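Jun 22, 2021

Closholm damp log, north store. Hygrometer A read 80% RH at opening, B read 13 points lower. Swapped positions; the offset stayed with B, so B is out. Sent to Tapley for recalibration.

Dehumidifier tank emptied, 990 ml. January's figure was lower, but the door seal was newer then. Seal now hard along the hinge side. Avier stock the 10 mm profile; ordered one length.

Still to do: salt test on A, retape the duct joint.
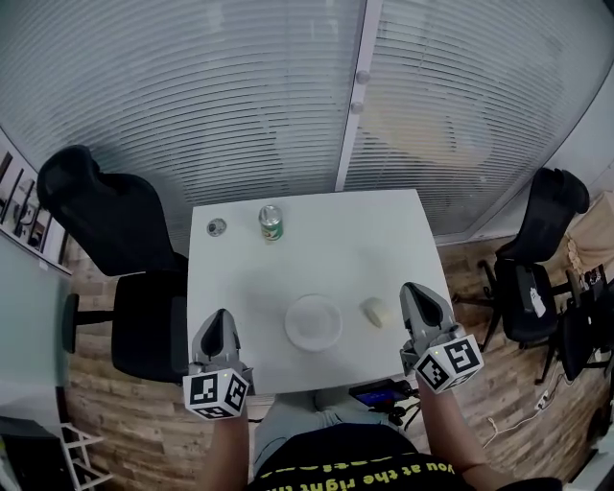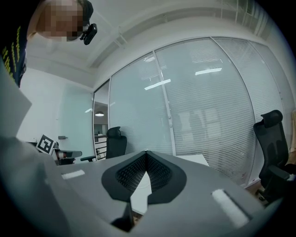 White table, same session in both.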